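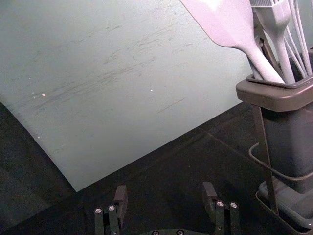
About Hollia

Hi, I'm Milagros Ayala, and I started Hollia because I kept getting the same question at dinner parties: how do you cook in a kitchen that small? (Mine was 126 square feet, and the fridge door hit the oven.) So I began teaching friends how to set up a counter — one good board, one holder for the tools you reach for every day, and everything else in a drawer or out the door.

Now we run evening classes out of a kitchen on Botetti Street, six people at a time. Latrice Quintanilla teaches knife skills and has very strong feelings about onions. Callum Leckie does the bread nights and the bookings, so if you've emailed us, you've met Callum!

We don't teach with showroom stuff. Boards get scratched when you use them, and I like mine that way. Bring your own if you have a favorite, bring an apron, and come a little hungry.

Classes start at 7 and you eat what you make. New dates go up every March and again in the fall, and gift cards work for any of them. Questions? Just call and ask for me or Callum.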